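Forum Betrieb und Ausstattung
Unterforum: Werkstatt- und Lagerräume
Thema: Lochplatten als Ablagefläche für transparente Behälter

Jussara Coutinho
Sehr geehrte Damen und Herren,
im Zuge der Neuordnung unseres Materialraums am Standort Semenside ist zu entscheiden, ob die Ablageflächen für Klarsichtbehälter künftig als gelochte oder als geschlossene Platten ausgeführt werden. Die Beschlussvorlage soll im September vorliegen. Für Erfahrungsberichte aus vergleichbaren Einrichtungen wäre ich dankbar, insbesondere zu Reinigung, Farbwahl und Erkennbarkeit der abgelegten Gegenstände.

Lagerordnung_Zitham
Sehr geehrte Frau Coutinho,
an unserem Standort sind seit mehreren Jahren 56 gelochte Platten im Einsatz. Die Rückmeldungen der Beschäftigten fallen überwiegend positiv aus. Kleinteile unterhalb des Lochdurchmessers dürfen nach unserer Raumordnung nur in geschlossenen Behältern abgelegt werden. Beanstandet wurde bislang allein der Reinigungsaufwand: Die Lochränder sind bei der feuchten Reinigung einzeln zu kontrollieren, was im Reinigungsplan gesondert auszuweisen ist.

Chang
Der vorstehenden Einschätzung kann ich mich nur teilweise anschließen. Wir haben die Lochplatten nach 2 Jahren wieder ausgebaut. Transparente Deckel und flache Klarsichtschalen wurden auf dem gelochten Untergrund wiederholt übersehen und bei der Bestandsaufnahme nicht erfasst. Auf einer einfarbigen, geschlossenen Fläche ist dieser Fehler bei uns seither nicht mehr aufgetreten.

Lagerordnung_Zitham
Hierzu ist anzumerken, dass die Erfassung nach unserer Auffassung über die Beschriftung zu erfolgen hat. Ein Klarsichtbehälter ohne Etikett ist auf jeder Unterlage schwer zu erkennen. Unsere Raumordnung sieht daher ein farbiges Etikett an der Stirnseite vor, ohne das kein Behälter eingestellt werden darf.

Chang
Das setzt voraus, dass die Vorgabe eingehalten wird. Nach unserer Erfahrung bleiben gerade Deckel und Einlegeblätter unbeschriftet.

Goltix_Objektservice
Ergänzend ein Hinweis zur Beleuchtung. Bei Lochplatten wirkt sich der Lichteinfall erheblich aus - je nach Winkel erscheinen die Löcher dunkel oder hell, und das Auge findet keinen ruhigen Hintergrund. Wir empfehlen, vor der Beschaffung eine Musterplatte am vorgesehenen Ort und bei der dort üblichen Beleuchtung zu prüfen.

Jussara Coutinho
Für die Hinweise danke ich allen Beteiligten. Zur Farbwahl: In der engeren Auswahl steht ein blasses, leicht gräuliches Mintgrün mit versetzten Lochreihen. In der Mitte der Fläche zeigen sich die Löcher fast schwarz, am linken Rand und in den untersten Reihen dagegen weißlich. Der klare Kunststoff davor ist im Wesentlichen an Glanzstellen und leichten Verzerrungen auszumachen, was die Bedenken von Chang aus meiner Sicht stützt.
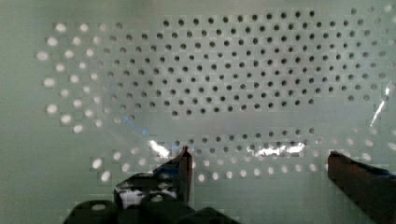 Lagerordnung_Zitham: Aus einem einzelnen Farbton sollte keine Ablehnung der Bauart abgeleitet werden. Wir haben in Zitham dunkelgraue Platten gewählt und würden diese Entscheidung erneut treffen. Die Mehrkosten gegenüber der geschlossenen Ausführung betrugen 55 Euro je Regalfeld.

Chang
Dunkelgrau mag den Kontrast verbessern, an der Frage der Deckel ändert es nichts. Ich rate weiterhin zur geschlossenen Platte, zumindest in den Feldern für unbeschriftetes Zubehör.

Jussara Coutinho
Eine gemischte Ausführung wird in die Vorlage aufgenommen. Könnte Zitham mir bitte den Wortlaut der Etikettenregelung zukommen lassen?

Lagerordnung_Zitham
Der betreffende Abschnitt der Raumordnung geht Ihnen als persönliche Nachricht zu.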